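Blog > House & Garden > Floors

Last updated: November

We finally did the floors (and I have opinions)

So the carpet is gone. If you've been reading this blog for a while you'll know I have been whingeing about that carpet since we moved to Nastcombe, and after one too many mornings of peeling my socks off something the previous owners' dog left behind, I rang around and got quotes.

I'd had my heart set on real boards, wide ones, in a grey-brown colour I saw in a magazine at the dentist. Then the samples came and I lived with them on the kitchen bench for a fortnight and went completely the other way. Pale! With loads of grain! The dark samples showed every crumb, and I am a person who makes toast at 3 in the morning.
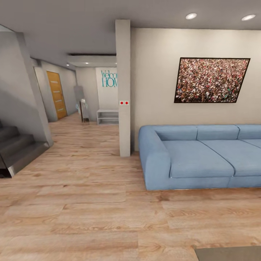 What it cost

I won't give you the whole spreadsheet, but the bits that surprised me were the bits around the edges. Pulling up the old carpet and taking it to the tip was 300 dollars, which I thought was cheeky until I tried to lift one corner of the roll. Skirting was extra. Trimming the doors was extra too, and they charged per door, so the linen cupboard now scrapes a bit and I've decided that's its personality.

The boards came from Zimach, over in Ircombe. Lovely people, terrible parking. They told me to let the packs sit flat in the house before laying them, so for days we climbed over them to get to the telly. I stubbed the same toe twice.

Living with it

Noise is the big one. I knew hard floors were louder but I hadn't reckoned on hearing a dropped teaspoon from the other end of the house. We put felt pads under everything – I went through a pack of 60 and had to go back for more – and that took the edge off the chair scraping.

Sweeping is a joy, though! I've turned into someone who sweeps for fun. A dry microfibre mop most days, a barely damp one when it's looking sad, and no steam, because the Zimach bloke went pale when I mentioned it.

The light is better as well. I used to have the downlights on by mid-afternoon in winter and now I forget them until tea time.

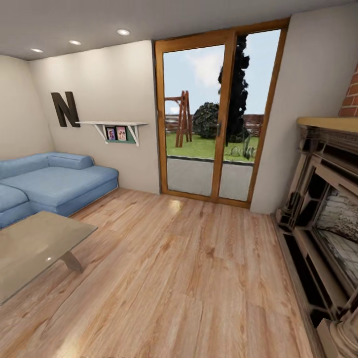
Still to do

A rug, obviously. I've measured for one and then lost the bit of paper, so I'll be measuring again. There's a squeak near the laundry door that I'm told will settle, and I want to find a doormat that catches grit properly before it gets dragged inside. If you've got one you love, tell me.

Comments (3)

mulgatoast: We did ours last year and the felt pads fall off constantly. Get the screw-in ones.

Jam_and_scones: How are they with sand? We're five minutes from the beach and I'm scared to commit.

backstep90: Coir mat outside, washable one inside. You need both, sorry!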